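November 21, 2023

Home late from Gillgate, kettle on, and my right wrist is grumbling at me again. I did 52 demonstrations today with the hand-held gripper, which is my best yet, and I'm a little bit proud of it (even if it's only me who'll ever know).
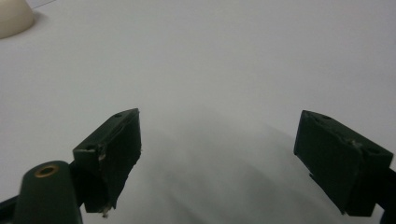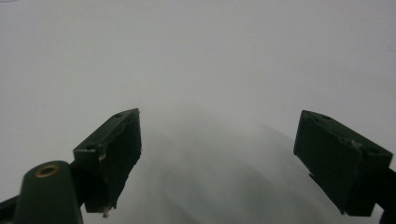 I've been thinking all evening about how odd it is to teach by doing, with no words at all. Back in May I steered the arm from the Meler desk with the joystick, and every reach came out jerky and cross. Holding the thing myself is so much kinder - I just move as I'd like it to move, and I find I slow down without meaning to. The green fingers have got scuffed and nicked along their edges, poor things, and I've grown rather fond of them like that. We're at 1,367 tries altogether now, and Genumora would like 800 more before they train anything. Must remember to take the wrist strap tomorrow, and buy milk.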